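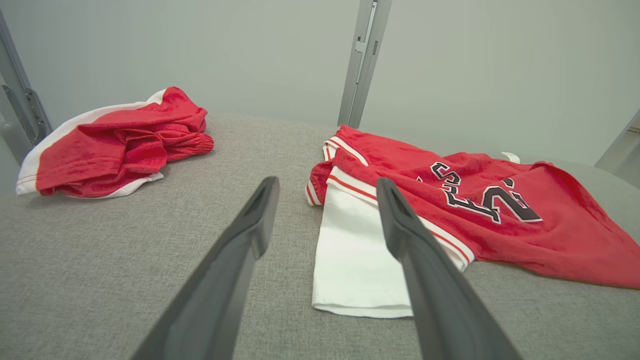
2021年5月20日　染色ノート（藍・還元浴）

今朝、蓋を開けた瞬間に「来た!」と思った。液面に赤紫の膜がきれいに張って、真ん中に泡がこんもり立っている。棒でそっと膜を寄せると、下の液は黄みの強い緑。先週のどんよりした青緑とはまるで違う顔つきだ。においも、つんとしたところが抜けて、少し甘い発酵臭になった。やっとこの甕と話が通じるようになった気がする。

今回の甕は果糖と消石灰で還元させる方式。ハイドロを使わないのは去年の11月以来で、あのときは液温が下がりすぎて途中で寝かせてしまった。アルナルに見せたら「冬の納屋でやるからだよ」と笑われたが、その通りだった。今年は毛布を二枚巻いて、朝いちばんに湯せんで起こしている。たったこれだけのことで立ち上がりが全然違う!

試し染めは三種類。綿の晒し、麻の平織り、それからブディアの工房から分けてもらったウールの細糸。どれも前の晩から水に浸けておいた。綿は精練を二回やったもの。一回だけの端切れも混ぜてみたが、こちらは水をはじくところが残っていて、縁のあたりがまだらになった。やっぱり精練は手を抜くと全部あとに出る。

浸け方は、一回5分、引き上げて空気に当て、色が落ち着いたらまた戻す。引き上げたときの緑から青への変わり目は、何度見ても手が止まる。晒しは端から青が走っていくように変わり、麻は節のところだけ少し遅れて追いつく。この遅れ方がとてもいい。節が縞のように見えて、わざと織り込んだみたいな表情になる。次は節の多い糸をもっと入れた布で試したい。

ウールについて。アルカリが強いと傷むので、甕の中身を小鍋に取り分けて、そちらで短く浸けた。2分で引き上げてみたところ、予想していたよりずっと深い。水色止まりだと思っていたのに、乾く前の段階でもう紺に近い。手触りも今のところごわつきなし。レオニーが前に「毛は綿の半分の時間でいい」と言っていたのは大げさだと思っていたが、半分でも長いかもしれない。酢を少し落としたぬるま湯で中和して、陰干し。乾いてからの色は明日書く。

絞りも少しだけ。スタニスワヴァさんが持ってきてくれた板締めの板を借りて、屏風だたみにした晒しを三角に折って挟んだ。締めが甘くて、一枚目は境目がぼんやり。二枚目は板をもうひと回り大きいクランプで締め直したら、線がすっと立った。開くときのあの感じ、子どものころに切り紙を広げたときと同じで、ひとりで声を出してしまった。ただ、内側の層まで液が回っていなくて、中央の模様が薄い。次回は浸ける前に板ごと水にしばらく沈めておくこと。浸けている間に、層のあいだを指で軽く開いてやるのも効くはず。

麻ひもで巻いた筒のほうは、巻きがきつい上半分だけ白が残り、下は斜めの雨のような線になった。これはこれで好きだ。下半分の感じで一枚通してやってみたい。巻くときに布をほんの少し斜めに置くのがこつらしい。まっすぐ置いた端切れは、線が横に寝てしまって面白くなかった。

失敗もひとつ。昼すぎに液を混ぜるとき、勢いがついて空気を入れすぎた。しばらくして液の緑が青っぽく濁り、そのあとに浸けた麻の発色が浅い。慌てて果糖を足しそうになったが、アンナチエに止められて、温めて待つことにした。夕方にはだいぶ戻ってきて、膜も張りなおした。足す前に待つ。前のノートにも同じことを書いてある。もう一度、大きく書いておく。足す前に待つ!

色の記録のこと。今の見本帳は乾いた布を貼るだけなので、回数ごとの違いがあとから読みにくい。ルアンの案で、一枚の長い布を少しずつ引き上げて段染めにし、横に浸けた回数を書き込む形にしてみた。これがすごくいい。回数が増えるほど一段ごとの差が小さくなっていくのが一目でわかるし、同じ回数でも麻と綿で並べると、綿のほうが少し赤みに寄るのも見える。帳面に貼るには長すぎるので、折りたたんで端だけ縫いつけることにする。

水洗いは思ったより手間がかかった。綿はすすぎの水が透明になるまで時間がかかり、擦るとまだ手に青がつく。最後の二回を急いで、空気に当てる時間を短くしたのが響いているのかもしれない。明日もう一度、たっぷりの水で一晩置いたものと比べる。白い布と一緒に湿ったまま重ねておけば、移り具合もはっきりするはず。

染料の粉はゴディーニョの袋の残りを使いきった。新しいほうはプルシャムから届いたもので、まだ開けていない。粒が細かいと聞いているので、練るときに最初の湯をほんの少しずつ入れること。前回はだまを潰すのにひどく苦労した。ガラス玉を入れた瓶で振る方法も試してみたい。アルナルはそれでいつもなめらかな泥のような状態にしていて、見ていてうらやましくなる。

明日やること
・朝、温めてから膜と泡の確認。混ぜるのは静かに、縁に沿って一方向だけ
・ウールの乾いた色を見る。よければ残りの糸かせも同じ時間で
・板締め、水に沈めてから再挑戦。三角のほかに四角折りも
・手袋の予備を棚から出す（右手の親指に穴、爪が真っ青）
・段染めの見本、麻でもう一枚

マンローの展示に出す布は、麻の段染めと、雨の線の筒絞りの二つで考え始めている。藍だけで並べるか、あいだに生成りを一枚はさむか。明日、乾いたものを窓際に吊るしてからみんなに聞いてみる。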